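Progress report to Harju – table clearing by demonstration, January

Work this month stayed on the table clearing task. An operator drives both arms by remote control, the joint positions and camera views are recorded, and the Nillent model is trained on the result. We now have 70 usable demonstrations.

Crumpled paper is still the hardest item. It changes shape when the fingers close, and operators used to press down too hard before gripping. We rewrote the operator notes so that the gripper comes in low and from the side, and the slower approach gives cleaner recordings. Sessions are now limited to 2 hours, with a change of operator in between. 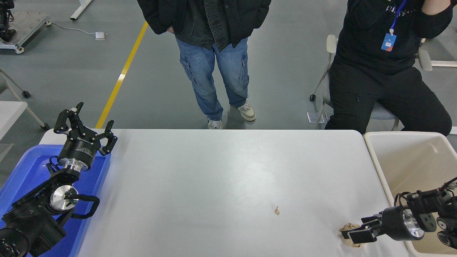 Small debris remains an open issue. Pieces the size of a crumb are hard for the operator to judge through the head camera, and 5 demonstrations were dropped because the fingers closed beside the item. We have asked Sudoter for a quote on narrower finger pads – the price is not in the current budget, but it fits under the equipment line.

The Triltov control software was updated once. The delay between the operator's hand and the arm is shorter, though the left side still lags after a restart. We are working around it by restarting before each session.

Next month we plan to add three new items to the task and retrain. We need a decision on the finger pads before then.

2 comments
3 shares

Recent updates
Operator notes, second version
Nillent training setup
Budget summary, first half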